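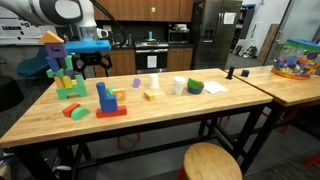
Block stacking, kitchen bench. Gripper with the long blue block, tall tower on the left.

1 February 2021

Equipment planning, rough notes before the order goes in.

Fingers first. Quote from Lillutent for a second gripper came back at 3771, Natesance 3570 for the same stroke. Natesance wants payment up front and won't quote spare finger pads seperately. Leaning Lillutent anyway -- pads are what we burn through. Ask them whether 3771 includes the coupling, quote doesn't say.

Foam blocks: Karaca sells refill bags, 14 each. Get three. Flat rectangles and long pieces before anything else, the fancy shapes we have plenty of. Foam gives under the fingers so force limit stays low whatever brand we buy.

Cable. Want proper clips along the arm before the second gripper arrives. Clip set 311 from Hultthorpe, seems steep for plastic. Check if the generic ones fit the forearm diameter (measure it!!).

Tables -- no new ones this round. Second butcher-block is the same style as the first, good enough for a two-station setup if we ever get the other arm. That's a May question, budget resets then.

Not buying: more cups, bowls. Local shop if we need them, petty cash.

Open:
- lead time from Lillutent, nothing in writing yet
- does the service plan cover a gripper we didnt buy with the arm
- spare e-stop, forgot to get a price
- shipping on the Karaca bags, may be cheaper to add to the Hultthorpe order if they stock them

Send totals round once the coupling question is answered.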